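Why doesn't a concrete mixer go hard inside?

My uncle was laying a path in Urncombe in June and he let me work the switch on his mixer. I was nine, and I thought it was the best machine in the world. I still think so, if you want to know. It's big, it's noisy, it goes round and round, and it makes rock. Rock! Out of powder!

But one thing bothered me all that afternoon. If concrete turns as hard as stone, why doesn't it set inside the drum and jam the whole thing up? I asked my uncle and he said "because it's moving", then went off to find his gloves. He was half right, so let me have a go at the other half.

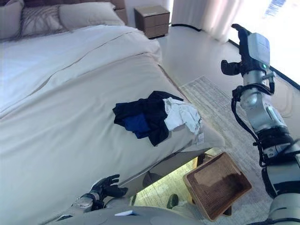
First you need to know what goes in. Concrete is made of cement, sand, small stones and water. Cement is the grey powder, and it's the clever bit. When water gets to it, tiny crystals start to grow on every grain. They're spiky, like the ones you get inside a frozen window, and as they get longer they poke into each other and lock together. The sand and stones get trapped in the middle. That's what "setting" means. Lots of people say concrete dries, but it doesn't set by drying. It will even go hard underwater -- that's how people can build the legs of a bridge in a river.

Now, the drum. Have a look inside one some time (when it's switched off and a grown-up is with you, please) and you'll find metal blades fixed to the walls. As the drum turns, the blades scoop the mix up one side and let it flop back down. Flop, flop, flop. All that flopping gets water to every bit of cement, and it stops the heavy stones from sinking to the bottom and sulking there.

It also keeps knocking those little crystals apart before they can get a proper grip on each other. So my uncle was right about that. Here's the half he left out: the crystals are still trying! Turning the drum slows things down, but it can't stop them for ever. Leave the mixer going all day and you would end up with a very stiff, very useless lump. You have to tip it out while it's still sloppy.

My friend Wenjie Jiang drives one of the big mixer lorries, and she has a neat trick. Her drum has blades in a long spiral, like a giant corkscrew. Turn it one way and the spiral pulls the concrete down into the drum. Turn it the other way and the same spiral pushes it up and out of the back. So there's no need to tip the lorry at all.

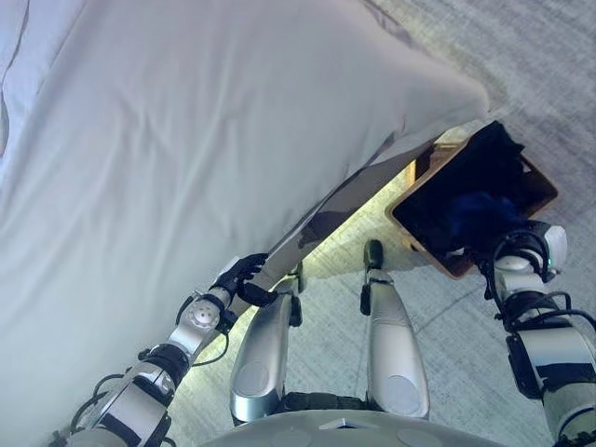
Page 2

And what about washing up? Every mixer needs a good rinse once it's empty, the small ones too. Wenjie hoses hers out after each load. My uncle throws a bucket of water and a shovelful of stones into his and lets it spin, and the stones scrub the sides like a very rough sponge.

If you forget, you get a crust. Forget a few times and the crust gets so thick that somebody has to chip it off with a hammer or a special drill, and that is a rotten job.

Want to try it without a mixer? Put some dry sand and a few pebbles in a tub with a tight lid, add a splash of water and roll it along the floor. Then open it and see how well it's mixed. Don't use real cement, though. Wet cement can burn your skin, even when it doesn't hurt at first, so leave that to the grown-ups with the gloves.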